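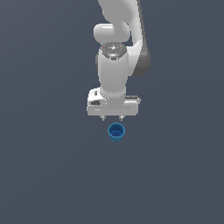
Urnville Public Library Board
Minutes of the regular meeting, February
Held in the upstairs meeting room, Urnville Library

Present: Nadiia Kobzar (Chair), Ruben Goossens (Head Librarian, recording), four members of the Board
Regrets: one member

1. Call to order
The Chair called the meeting to order at 6:34 p.m. and declared a quorum.

2. Agenda
The item on the Poketti Street book drop was moved ahead of the budget item. Agenda approved as amended. Carried.

3. Minutes of the previous meeting
Under item 6, "inter-library loan desk" was corrected to read "children's desk". Minutes approved as corrected. Carried.

4. Librarian's report
Mr. Goossens reported 1578 loans for the month, of which 466 were from the children's collection. Large print continues to be borrowed heavily and the shelves by the south windows are full. New memberships stood at 93.

The catalogue was unavailable for one afternoon while the server was replaced. Items returned that day were recorded by hand and entered the following morning. Two patrons received overdue notices in error and the charges have been cancelled.

A member asked whether the Holovko family papers could be consulted before cataloguing is complete. Mr. Goossens replied that the first two boxes are open by appointment. The remainder will stay closed until the letters have been placed in proper folders.

5. Poketti Street book drop
The hinge on the outside book drop has failed again. The Board discussed repair and replacement. It was noted that snow collects against the present unit and that patrons using wheelchairs find the handle too high.

Moved that the book drop be replaced with a lower model at a cost not to exceed $4000, to be drawn from the building reserve. Carried, one opposed.

6. Draft budget
The Chair presented the draft. Heating is higher than last year. Members asked that periodicals and newspapers be shown on separate lines. The revised draft will be circulated before the next meeting. No motion.

7. Opening hours
A letter was received from residents of Onetti Road asking for a second late evening. Mr. Goossens will report on staffing for a trial on Wednesday evenings until 8 p.m. Deferred.

8. Other business
The Chair reminded members that mileage claims must be signed. The centre stairwell light is to be reported to the Town again.

9. Adjournment
Moved that the meeting adjourn at 8:12 p.m. Carried.

Next meeting: second week of the month, same room, 6:30 p.m.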